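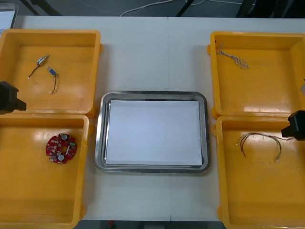 *Yellow bins and a steel tray on a white worktable.*

## Horside: Boxed Edition Orders Reopen

Bonenar has confirmed that orders for the boxed edition of Horside, its strategy game for PC, will reopen on Wed 29 January. The second run is limited to 1000 copies, of which 151 are set aside for members whose orders were canceled during the first sale.

Members in that group will receive a purchase code by email. Each code is valid for one copy and may not be transferred. All other orders will be accepted through the Forsyth online store, with a limit of 3 copies per household.

The boxed edition contains the full game, a printed manual and a download key for the Resden map pack. The contents are the same as in the first run. Shipping is scheduled to begin in May.

Owners of the digital edition do not need to place a new order to receive the map pack. It will appear in their game library as a free update.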